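Pens, mostly. And the desk.

Had a clear out in July, finally writing it up. Captions are short as I'm meant to be packing for Drondham. Ask in the comments if you want to know about a particular ink or nib and I'll try and get back to you by Wednesday, no promises.

The list came to 58 pens. I thought it would be 40-odd. A fair few are ballpoints from hotels and building societies and those have gone in a bag for the school. What's left is fountain pens, some gel pens, a tin of dip nibs I never use and can't part with.

Where things are up to

Cleaning first. Cold water, bulb syringe, kitchen roll, leave overnight nib down in a mug. The worst of them had been inked since before the move and took four goes. Purple of course. Purple always takes four goes.

Then sorting. Three piles – keep inked, keep empty, pass on. The keep inked pile is supposed to be six. It is not six.

The Brikecks

Two of these, bought a year apart. Both fine nibs, the one bought second is a lot wetter and I prefer it, though it will go through cheap paper like a dose of salts. Caps are interchangable, which I only found out by mixing them up. The older one creaks when you post the cap so I've stopped doing that.

Converters for these are a pain. The standard ones wobble. I use the short cartridges and refill them with a syringe, 500 word letter gets through a suprising amount.

The Grestico

A present, and the only one I'd save from a fire. Broad nib, dry for a broad, lovely with the blue-black. Been dropped twice and lived. Gold on the clip is wearing through to something grey underneath but that's from my shirt pocket, not the maker's fault.

Ink shelf

Above the radiator for years, which was daft. Moved to the cupboard on the landing. Had to bin 2 bottles, one had gone to sludge and the other had something growing in it. Smelt like a pond. The rest look fine, I've written the month on the lids with a paint pen so I know when I last checked.

Samples are in a biscuit tin with the lids taped. Don't ask me which is which for the teals, the labels came off in the damp and I've been guessing. Will swatch them one evening.

Paper

Down to three pads and the loose stuff. The cream pad from Abdel Hamid is the best I've had for wet nibs, no feathering, dries slow so mind your sleeve. Shop is a bit of a trek but they let you try things at the counter with your own pen. The cheap pad is for lists and testing and it shows through badly. Fine for shopping.

The desk, late on

White desks and ink, not a clever pairing – I keep saying I'll get a blotter and then I buy another pen. Scuffs down the left side won't shift with washing up liquid, may try a melamine sponge if I can find a bit at the back to test it on first. Still lots of little black specks on the top as well, and the mint green one has them all over the lower half of the barrel. The brown fountain pen is the one lying uncapped with its cap by the nib, and yes I do know, nib dries out, I tell everyone else off for it. Mustardy sort of brown on the cap, goes well with a sepia. 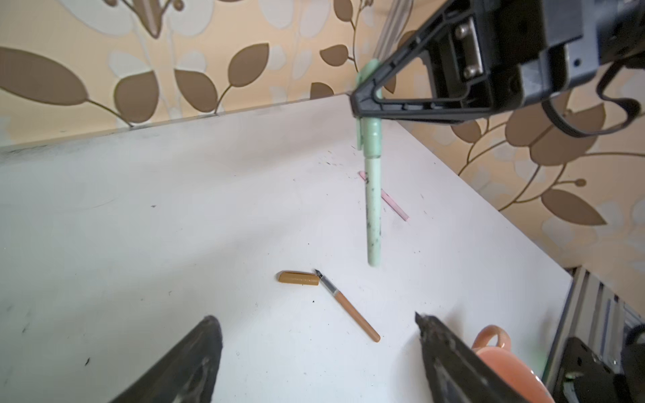 Still to do

Pen rolls want washing, by hand, the dye runs. Nib on the little Italian thing needs looking at, scratchy on the upstroke only, so probably the tines. Might take it with me to the Drondham pen table and see if anyone there has a loupe, mine's gone missing in the clear out along with the good scissors.

Pass on pile is going too. Mostly starter pens, all rinsed, a couple with chewed ends which I'll give away. If you're coming and want first look get there before 11, I'm never near my own table after that.

More pics when I've done the drawer.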